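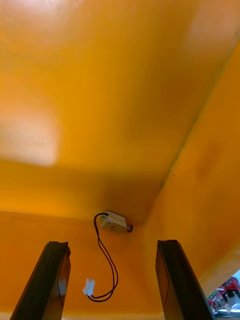
## 4. Preparing for the First Family Session

Family counseling through the Zollix portal takes place by video or in person at the Prollovham office. This section covers the steps a household must complete before the first session, whichever form it takes. Families attending by video should choose the room with some care. A warm wall color, such as a deep orange-yellow, is acceptable behind the participants, but a painted surface can throw back a bright patch of reflected light, and the counselor may then have difficulty seeing faces. Lamps should be placed in front of the participants and turned away from glossy paint.

The account holder is the adult who received the welcome letter. Other members of the household join through that account and do not need to register separately unless they are asked to do so in Step 3.

### 4.1 Completing the household record

1. Sign in to the portal and open **Household**. The welcome letter contains the temporary password.
2. Enter the first name, age, and preferred form of address for each person who will attend. Relatives who live elsewhere may be included if they intend to take part.
3. Send a separate invitation to every participant aged 15 or older. Each of these participants must read and accept the consent form individually. An account holder cannot accept on another person's behalf.
4. Complete the form titled **What Brings You Here**. A few sentences are sufficient. Describe the present difficulty in plain terms, for example, "We argue about money most evenings" or "Our son has stopped eating with us."
5. Select **Save and Send**. The record is then visible to the assigned counselor.

> **Note:** Answers on the form in Step 4 can be read by all adult participants. Information intended only for the counselor must be entered under **Private Message**.

### 4.2 Completing the communication questionnaire

The Cidutmont questionnaire contains 40 statements on how members of the household speak and listen to one another. Each participant completes it alone.

1. Open **Questionnaires** and select **Cidutmont**.
2. Rate each statement from 1 (never) to 7 (always). If a statement does not apply, leave it blank.
3. Do not compare answers before the session. Differences between members are expected, and the counselor will raise them at a suitable time.
4. Submit the questionnaire by noon on the day before the appointment.

Younger children do not complete the questionnaire. The counselor may offer them a drawing or storytelling activity during the session instead. Please have paper and colored pencils within reach if attending by video.

### 4.3 Agreeing on ground rules

The household should hold a short conversation before the first session and agree on the following:

- who will speak first;
- what signal a person may use to ask for a pause;
- whether any subject is to be left for a later session.

Enter the agreed rules under **Household > Ground Rules**. If no agreement can be reached, leave the field empty and inform the counselor at the start of the session. Failure to agree does not delay the appointment.

> **Caution:** No participant may record a session by any means without the written consent of everyone present. Recording without consent will end the session.

### 4.4 Joining by video

1. Close other programs and switch off notifications.
2. Seat all participants where they can be seen together. If the household is joining from more than one place, each location must use its own device.
3. Open the appointment and select **Join** 15 minutes before the start time. The waiting area, named **Skála** on screen, will appear.
4. Confirm sound and picture when prompted.
5. Remain in the waiting area until the counselor admits the household.

If the connection fails, rejoin from the same appointment page. If this is not possible, the counselor will telephone the account holder.

### 4.5 Safety

> **Caution:** The portal is not monitored at night and must not be used to report an emergency. If any person is in immediate danger, contact the emergency services.

A participant who does not feel safe speaking in front of another member of the household should select **Request Individual Session** before the appointment. The request is not shown to other participants.

Questions about this section may be addressed to Blagoje Mladenović, Family Intake Coordinator, Prollovham office, extension 67.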